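Call for participants: teach our robot hand to tidy up

Galang is the home robotics group at Jemik, and we want to meet people who have never touched a robot. Our new study asks a question we're really excited about - can a robot hand learn household chores from people with no training at all?

In our first round, 284 recordings came from our own staff. The hand learned to pick up bowls and sponges, but it copied our habits too. Now we need yours!

What you'll do

You'll come in for 2 visits of 90 minutes each. On the first, you guide the hand through small jobs at a table, any way you like. On the second, you watch it try the same jobs on its own and tell us where it went wrong. We compare what it learned from each person, and everyone who takes part gets a copy of the results in June.

Who can join

Adults of any age, left-handed or right-handed. You should be comfortable sitting at a table and using a simple hand controller. People who cook, clean or care for others at work are especially welcome.

What the hand sees

The robot learns from a small camera near its fingers, so its view of a polka-dot bowl can be pretty strange. Tabletops end up overhead and the fingers take up a lot of room. You'll get to look through your own recordings before you leave. 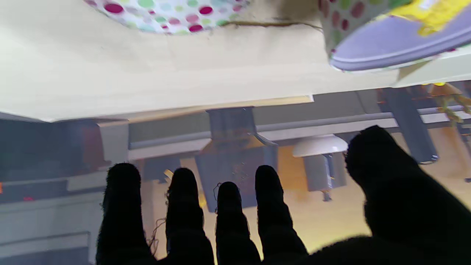 How to sign up

Write to Ramil Espiritu at the Galang desk by Oct 24, 2020, and tell us which days suit you. No résumé needed - a couple of lines about yourself is plenty.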